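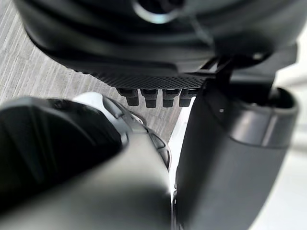 3 min read

Every December somebody sells us a new way to wash less. This year it's the dishwasher "refresh" plan, where you pay by the month and a packet of tablets shows up whether you've run out or not. Vollero has one. So does Ciko, which throws in a rinse liquid and a magnet for the door.

I've been reading the small print. The Vollero plan promises to save a household 200 gallons of water a year, and the saving comes from skipping the pre-rinse. Fine, but you can skip the pre-rinse for free. Scrape the plate, put it in, shut the door. I've done it that way since July with the cheapest powder in the store and my glasses look the same as they ever did – a bit cloudy, if you hold them up to the window.

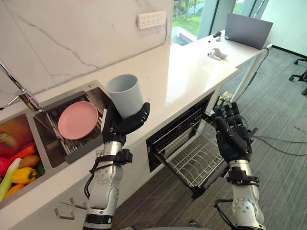 Ladan Rashti wrote in to defend her Ciko box. She says the tablets work better on tea stains and she likes not having to remember them. I believe her about the tea. I'm less sure about paying $9 a month to avoid writing one word on a shopping list.

Then there's canceling. Ginette Roussel tried to leave the Vollero plan and was told she had to give notice 72 hours before the next packet shipped. The date of the next packet was in an email she'd deleted. She got two more boxes and a survey.

If you've been given one of these plans as a present, use up the tablets and look for the renewal date before you thank anyone too warmly. And clean the filter. Neither company mentions the filter until page two of the leaflet, and mine was disgusting.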